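Chapter 4
Grounding and Bonding in Control Panels

Learning objectives

After studying this chapter, the student should be able to:
Distinguish between an equipment ground, a signal ground and a bonding connection.
Explain how a ground loop forms between two instruments on the same 4-20 mA circuit.
Select the correct termination point for a cable shield.
Read the grounding notes on a panel drawing and check them against the finished wiring.

Key terms: bonding jumper, equipment grounding conductor, ground loop, isolated ground bar, shield drain wire, signal common

4.1 Introduction

A control panel brings together circuits that have very little in common. Motor starters switch heavy loads a short distance from analog inputs that must resolve a few microamps. The metal enclosure, the backplate, the door and the conduit fittings all form part of the electrical system, whether or not the designer has given them any thought. Grounding is the part of the design that settles how these pieces relate to one another.

The terms "grounding" and "bonding" are often used as if they meant the same thing. In this book, grounding refers to the connection of a system or its equipment to earth. Bonding refers to the joining of metal parts so that they remain at the same potential and can carry fault current safely. A panel door with a good hinge may still need a bonding jumper, as paint and grease make a hinge an unreliable path.

Much of the chapter follows a single installation, the Rorlow pumping station. The station had 64 analog signals wired to one Stonadix controller. In its first month of service, three level transmitters showed readings that drifted whenever the main pumps started. The transmitters were replaced and the drift remained. Kristóf Takács and Ruth Bainbridge, who prepared the survey drawings reproduced in Section 4.5, traced each shield from the field to the panel and found that many had been landed at both ends.

A shield grounded at both ends can carry current between two points of different earth potential. At low frequencies that current couples into the signal conductors it was meant to protect. The usual practice for analog instrument cable is to ground the shield at the panel and to insulate it at the field device. Exceptions for high-frequency circuits are treated in Section 4.6.
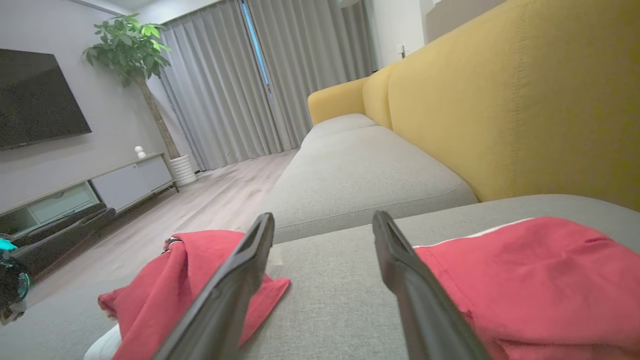 Darmawan Lau objects that the single-end rule is taught too rigidly, and that students leave school unable to say when it should be set aside. He would have them measure the voltage between the two ground points before deciding anything. The objection is a fair one, and Exercise 4.9 asks for that measurement.

Section 4.2 reviews the path of fault current through the enclosure. Section 4.3 covers ground bars and their layout. Sections 4.4 and 4.5 take up shields and the Rorlow survey. Students who have not completed the review problems on loop-powered transmitters in Chapter 3 should do so before going on.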